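Wanted: two people for a home laundry robot build, Zarkcombe
Posted 17 April 2019

I am looking for two people to help with a robot that is meant to load and unload a washing machine. I say "meant to" on purpose. I have read a good many articles promising that housework will be over in five years, and I was reading much the same articles twenty years ago. If you are sure that home robots are just about to arrive, you may find me tiring company. If you would like to find out how far one can get with a spare room, some second-hand parts and a fair amount of patience, keep reading.

The project is called Woleo. It is a private build, paid for out of my own pocket, with no company behind it and no plan to sell anything. It has been going since December. So far I have spent more on it than a good washing machine costs, and I still do my own washing by hand-to-drum transfer like everyone else. 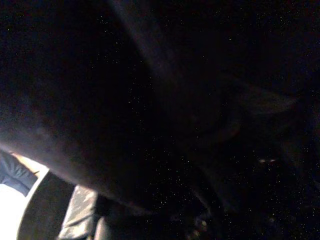

Dark clothes are the part I most want help with. The films that people put online nearly always show a white towel on a bright table, and I have stopped believing they tell you much. A wrist camera gets in close, and then most of what it sends back can be black, with a bit of blue cloth lit up in the corner and specks of noise over the rest. I can't tell you where one garment ends and the next begins from a view like that, and I am not convinced that clever software can either. One of the two places is for somebody who wants to try. Better lighting, a different camera, longer exposure, some way of feeling for the cloth instead of looking for it: I will listen to any of these if you are willing to test it properly and write down the failures as well.

The other place is for somebody handy. You would be looking after brackets, cables, grippers and the mounting of the arms. You don't need a degree. You do need to be able to drill a straight hole and to own up when you haven't.
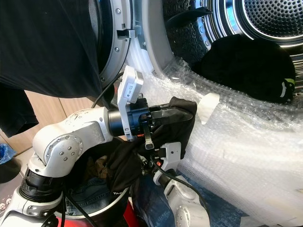

Both places come to up to 300 pounds a month, depending on hours, plus parts. I know that is poor pay for skilled work and I won't dress it up as a "chance to learn". If you need a proper wage, please go and get one.

What I would ask of you:

An evening or two a week in the workshop, for as long as you can stand it.
Notes kept on paper or in a plain text file. No slides.
No film of a single good run put online unless the bad runs go up with it.
Nobody's hands in the drum while the arms are powered. I don't make exceptions.

What you can expect from me: keys, tea, a decent bench, and a straight answer when I think an idea is daft. You may give me the same.

To apply, write a page on something you built that didn't work and what you did next. Leave out the CV. Send it to Woleo, Box 939, Zarkcombe, or put it through the workshop door. I read everything, though I am slow to reply.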